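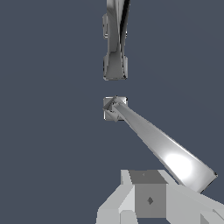
What is the Forkon study about?

The study tests whether a robot arm can learn a task in simulation with only a wrist camera to go on. The policy gets the wrist image and the joint readings. It gets no depth map, no overhead view and no list of object positions. We wanted to know how much is lost when those extra inputs are taken away, and on which parts of a task the loss shows up.

Is the data real or simulated?

All of it is simulated. The training set has 2780 episodes and the test set has 665. We have not run the policy on a physical arm, and none of the results on this site should be read as a claim about one.

Why are the backgrounds so plain?

We left out walls, tables and clutter in the base condition. A flat slate blue backdrop keeps the number of things that can change between episodes small, and it makes the renders fast. A second condition, called Prinow in the results tables, adds textured backgrounds and random lighting. Scores for the two conditions are always listed separately.

Shiny metal is hard for cameras. Did you do anything about that?

We kept it in on purpose. Polished surfaces pick up highlights that move when the camera moves, so the same part can look quite different from one step to the next. An early version of the study used matte parts only, and the policy trained on it did badly when we switched to reflective ones. The current version trains on reflective metal from the start. The gripper body is flat shaded in light gray, so glare in the wrist view comes from the metal parts.

What does the policy use to line itself up?

We can't say for certain. When we blacked out patches of the input one at a time, the largest drops came from covering the squared tips of the metal parts. Covering the background made almost no difference. Covering the gripper's own body hurt more than we expected, mostly in the last steps before contact. Our reading is that the policy compares the position of the gripper in the image with the position of the nearest tip.

How do you handle several similar parts in view at once?

Each episode has one target. If more than one tip is in view, the target is set by a goal vector given at the start, and it stays the same until the episode ends. Picking the wrong tip counts as a failure even if the contact itself is clean. Wrong-tip errors were the most common kind of failure in the test set, ahead of missed contacts and timeouts. They were more frequent when the tips were lined up one over another and had the same shape. 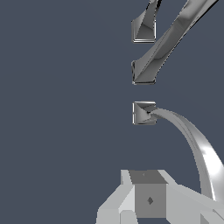
What learning method did you use?

Behavior cloning, with a short history of four images. The demonstrations come from a scripted planner that has full access to the simulator state. The policy never sees that state. We also tried fine-tuning with reinforcement learning, using a reward for distance to the target. It helped on single-target episodes and made wrong-tip errors worse, so the main results leave it out.

How does it compare with the Ondier baseline?

Ondier is our name for the same network trained with depth added. It does better on episodes where the approach is long. On short approaches the two are close enough that we don't rank them. Both were trained on the same episodes with the same number of updates.

How long is an episode?

The limit is 104 control steps. An episode ends early if the gripper makes contact with any part or if the arm reaches a joint limit.

Can I download the episodes?

A subset of 1385 training episodes is available now, with wrist images, joint readings and goal vectors. The full set will follow when the file format is settled. The test set is held back so that we can score outside submissions. Submissions are scored every Wednesday.

What is the Hosoda split?

It is a part of the test set in which the target starts outside the wrist camera's view. The policy has to move before it can see anything useful. Every method we tried scores lowest on this split, and we suggest reporting it on its own line.

Can I use my own gripper model?

Yes. Replace the gripper mesh and update the camera mount in the config file. You will need to generate new demonstrations, as the released images show our gripper and a policy trained on them will not carry over.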